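Week 5 handout - Color, contrast and the eye

Read this before Monday's session and bring colored pencils or cheap markers. The reading by Mwanahawa Khaemba is in the course folder, and you only need the first two sections for now. I'd love for you to spend some time just looking at things this week, because this is the part of the course where your own eyes are the best equipment you have!

1. Three words we'll use all the time

Hue is what most people mean by color: red, orange, blue-green. Value is how light or dark the color is. Chroma is how strong it is, so brick and tomato can share a hue and a value and still look nothing alike. Beginners talk about hue almost all the time, and painters and sign makers talk about value almost all the time. By the end of the week you should be able to say all three about any patch of paint, fabric or packaging you pick up.

A good warm-up is the squint. Half close your eyes and fine detail drops away, leaving the big light and dark shapes. If a poster falls apart when you squint at it, its values are too close together, and no amount of fiddling with the hues will fix that. 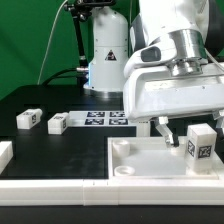 Value contrast is the strongest tool in the box. Our eyes find an edge between light and dark much faster than an edge between two hues of equal lightness, and they do it at a distance, in poor light and out of the corner of the eye. Try it with the white tray on the black tabletop: you would find that edge across a parking lot at dusk. Now swap the tabletop in your mind for a pale yellow one and the tray nearly melts into it, even though yellow and white have different names. The same thing happens to yellow lettering on a white menu, and I have eaten in a surprising number of places where it did.

2. Simultaneous contrast

Put a small gray square on a dark ground and an identical one on a light ground. The first looks lighter. Add color and it gets even better - a neutral gray on strong green leans a little pink, and on strong orange it leans a little blue. The paint hasn't changed at all. Your visual system judges each patch against its neighbors, and you can't switch this off by knowing about it (I've been trying for years).

Studio exercise A. Cut two squares from the same sheet of gray paper. Mount them on two different backgrounds so that they look as different from each other as you can manage. Then do the reverse: choose two different grays and two backgrounds so that the grays appear to match. The second half is much harder. Leave yourself an evening for it.

The Koler paper set has enough grays for everybody, but please put the sheets back in order.
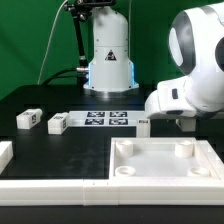 Fig. 2. White and silver-gray against black: a wide step in value, hardly any chroma.

3. Warning colors and small signs

Signs have to work on tired people in a hurry. That's why so many of them use either black with yellow or black with white, and why the shape carries part of the message. A triangle reads as "careful" before you've made out whatever is drawn inside it. A color-blind reader gets the triangle too, and so does someone looking at a bad photocopy.

A rule worth writing on the inside of your notebook: color should never be the only thing carrying the meaning. If your chart has a red line and a green line, make one of them dashed. If your map uses five shades of blue, label the areas.

For practice, take a package from your kitchen and copy its front in black, white and two grays. The Clamotari tea box on the shelf by the door is a wonderful one to borrow. Its dark green and dark red look miles apart until you translate them, and then they land on the very same gray and the lettering vanishes.
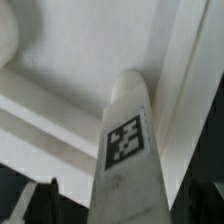 When you do the translation, work from the extremes inward. Find the lightest patch and the darkest patch first, then place the two grays between them. People who start in the middle nearly always end up with a muddy drawing. If you get stuck, lay a strip of white paper next to the patch and compare - the eye is poor at judging one value alone and very good at judging two side by side.

4. Light changes everything

A surface has no fixed appearance. Daylight near a north window is cool, a household bulb is warm, and the same scarf will look like two scarves. We mostly fail to notice, thanks to color constancy: the brain discounts the tint of the light and reports something close to the "real" color. Cameras have to be taught the same trick, and this is where white balance comes in.

Studio exercise B. Paint one white object at 2 different times of day, using whatever colors you see and no white from the tube. An egg or a mug will do. Expect lavender, butter yellow and several grays you can't name. They are all there!

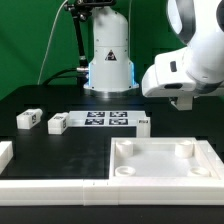

Ashraf El Sherbiny wrote in the margin of last term's copy that exercise B only made sense to him once he looked at the shadow first and left the lit side for the end, and that he would tell anyone starting out to do the same. I've tried it his way and I like it very much. The shadow gives you something definite to compare against, and the lit side then needs less paint than you'd think.

5. For next time

Finish exercise A and start B. Read the short Valtonen chapter on dyes, skipping the chemistry if it scares you. Bring one object whose color you find hard to describe, plus three sentences trying to describe it anyway.

Optional: the Ritum swatch book is on the side shelf. Pick any page, cover the names and sort the chips by value alone. Check yourself by photographing your row in black and white.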